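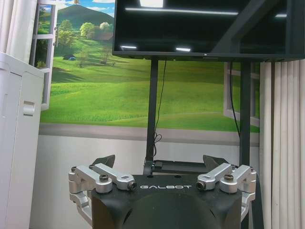 Riaan Radebe wrote in to say he followed the old version of this page, got to the part about vinegar, and his kettle still had a white crust on the bottom the next morning. So the soak time was too short for hard water. Fixed below. Thanks Riaan.

How to descale a kettle (and keep it that way)
Last updated June 10, 2022

Quick version for people in a rush: half white vinegar, half water, bring to a boil, switch off, leave an hour, pour out, rinse, boil plain water twice and dump it. Done. Rest of the page is for kettles that are worse than that.

What you need
White vinegar, the cheap cleaning kind is fine. Or citric acid powder. Or lemons if that's all there is in the house, but lemons are slow.
A soft bottle brush. No steel wool.
An old toothbrush for the spout.
A bowl you don't mind smelling of vinegar.

Check first
Read the leaflet that came with the kettle. Some makers say no vinegar, mostly for plated insides. Enamel stovetop kettles, go easy, citric acid only and never leave it overnight. If there's rust, descaling won't help, get a new kettle.

Vinegar method
Unplug. Empty it. Tap out any loose flakes over the sink.
Fill to half with equal parts vinegar and water. Half, not full, it foams up when it gets going and it will come out of the spout and all over your counter. Ask me how I know.
Plug in, bring just to a boil, switch off. Unplug again.
Leave one hour. Hard water area, leave it 4 hours. This is the bit I had wrong before.
Pour out. Wipe the inside with the brush, anything left should slide off. If it doesnt, do the whole thing again, don't scrape.
Rinse three times. Boil plain water, dump. Boil again, dump.

Citric acid method
Less smell, costs a bit more. I use this one now. Two tablespoons in a quart of water. Boil the water first, switch off, then add the powder slowly, it fizzes. Twenty minutes is usually plenty. Pour, rinse, boil once and dump.
Don't mix this with bleach or any other cleaner. Same goes for vinegar. Ever.

The spout filter
Everyone forgets it. Little mesh thing behind the spout, most of them pull straight up and out. Drop it in the bowl with some warm vinegar while the kettle soaks. Toothbrush both sides. Rinse, click back in. If the mesh is torn get a replacement, they're cheap, mine came from Hlongwane Hardware and took 17 days to show up.

The outside
Never put an electric kettle under the tap. Damp cloth, dab of dish soap, wipe, dry. Keep the base dry too. Fingerprints on steel come off with a drop of vinegar on the cloth.

How often
Soft water, every few months. Hard water, once a month. I do mine on the first, easy to rember. If you see bits floating in your tea you left it too long.
Empty the kettle at night instead of letting water sit in it. Makes more difference than any product I've tried.

Still tastes of vinegar?
Boil with a spoon of baking soda in plain water, leave ten minutes, rinse well. Only after the vinegar is all out or it'll foam again.

Oratile Kekana asked if the same thing works on a coffee maker. Mostly yes, run the mix through like a normal pot, stop halfway, wait half an hour, finish the cycle, then two or three tanks of clean water. Pod machines are different, use what the manual says. Separate page on that in August, if I get to it.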